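**Getting to know the hand gripper: pads, pivots and a happy Brilico**

Apr 24, 2026

If you've borrowed the Brilico hand gripper from the Tarville shelf lately, you may have noticed it closes a lot more smoothly than it did last August. That's the work of Birsen Saraç, who had it in pieces on her bench for 60 minutes and came back grinning. She's written up what she did, and I love how little of it needs special tools!

Start with the pads. The blue textured ones pick up grease and crumbs down in the grooves, and once the pattern fills in, a glossy box will slide right out of your grip. Birsen brushes hers with warm water and a drop of dish soap, going along the grooves and then across, and lets them dry overnight. (Please don't use the solvent wipes. We lost a set that way.)

Then the pivots. Snug each screw until the arm stops wobbling side to side, then back it off a hair so it still swings under its own weight. Go back and forth between the left and right arms as you do this. If you finish one side first, the jaws will meet off center and you'll wonder why everything you pick up twists.

Marama Tamihana found one more thing: the strap. Ours had worked its way in between the arms and was rubbing on a linkage, so check that it hangs free before you squeeze.

After any adjustment, take it around a real kitchen for a bit. Boxes, bags and crumpled paper will show up a stiff pivot far faster than the foam test block does.

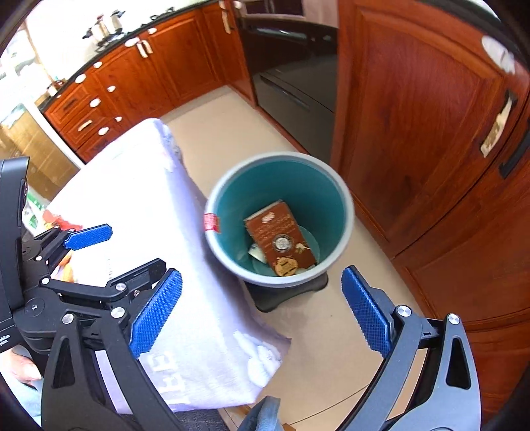
Marama did 109 pickups after the last tune-up and dropped 6, all of them thin packaging lying flat. We think that's down to the tips of the pads, where the texture is nearly worn smooth, and Blair Drummond has a fresh set on order from Doolan. I can't wait to try them on the same mix!

If you want to learn the pivot adjustment, Birsen is happy to show you. The spare screws are in drawer 69, and the soft brush lives there too, so please put it back.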